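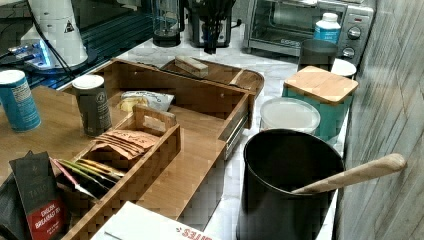 I started Lisden because I like other people's kitchen counters. I know how that sounds! But the counter is where a house does its living, and most of the ones I walk up to have the same trouble: every item on them is used, every item is wanted, and none of it has an address. So we give things addresses. Tea is my favorite place to begin, and a caddy with a center handle and divided compartments does half the job for you - slim packets in a row up front, the paper sachets stacked behind, and the box of English Breakfast leaning against the side for the person who drinks that and only that. You lift the whole business by the handle, carry it to the table, and carry it back again when you're done.

We're a small outfit in Grallton that sorts, fits and sets up kitchens, mostly the parts you can see. We do go inside cabinets if you ask (and people do ask, usually in a whisper), but counters are what we're known for. The first few jobs were for neighbors, then for neighbors' sisters, and then we had to get a phone number. We've now done over 700 kitchens between Grallton and Wevthorpe, from big farmhouse rooms with an island you could park on to a galley where two of us had to take turns breathing.

## How a visit goes

A first visit is 60 minutes and it's mostly talking. I want to know who gets up first, what they reach for, and whether anybody in the house is left-handed. I don't bring bins on the first visit. I used to, and I'd end up selling people the bins I had in the car, so now the car stays empty and I bring a tape measure and a notebook with coffee on it.

After that we draw up a plan, you scribble all over it, and we come back for a morning. Everything comes off, the counter gets wiped, and things go back one at a time by how often you use them. Please don't clean up before we get there. I mean it! I can't learn a thing from a counter that has been hidden in the laundry room. 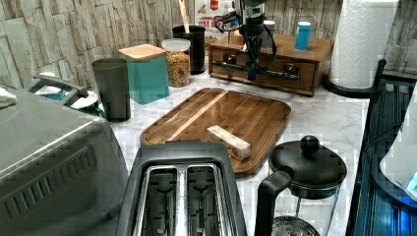

*Board in the middle, French press within reach, canister and glass jar along the back.*

One rule we fuss over is the board space. Wherever the cutting board lives, I like to leave 18 inches of width for it, even if something else has to squeeze up. Everybody cuts a sandwich in the same spot every day whether or not there's room, so you may as well make the room. The back row is for things you look at and pour from, and the small drawers are for whatever you keep losing. Batteries, twist ties, the good scissors.

## Orlandini

Orlandini is our own line of wood organizers, and it came about from pure stubbornness. I couldn't find trays in the sizes I kept scribbling in that notebook, so we started having them made: low trays, deep trays, little drawer boxes. You don't have to buy any of it to hire us. Plenty of people use what they've already got and a few jars from the grocery store, and those kitchens come out just as nice.

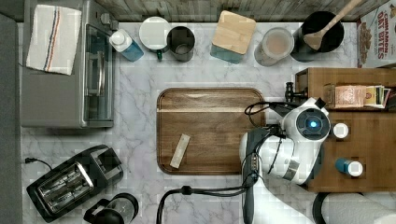
Breakfast is the real test of any kitchen. People are half awake, somebody's late, and if a thing takes two hands and a stool it isn't going back where it came from. That's why I like a breakfast counter to keep its gear together, with the slot toaster and the kettle near each other and the cereal box standing at the back where a sleepy kid can find it (Cinnamon Oat Bites, in this case, and I've eaten plenty of cereal on the job). A folded dish towel over the toaster oven is a habit I see in nearly every house, mine included. I do ask folks to move it before they switch the oven on, and then we find the towel a hook. Canisters with square lids earn their keep as well, and the crock stays close enough that you can grab the wooden spoon without looking.

## Come by

The shop is at 2519 Wevthorpe Road in Grallton, same building as the old feed store, door on the side. We open at 9 in the morning and there's a working counter in the front room where you can try the trays and make yourself a cup of tea while you think. February is our slow month, so that's when to get a visit without a wait. Bring a photo of your counter as it is today, crumbs and all.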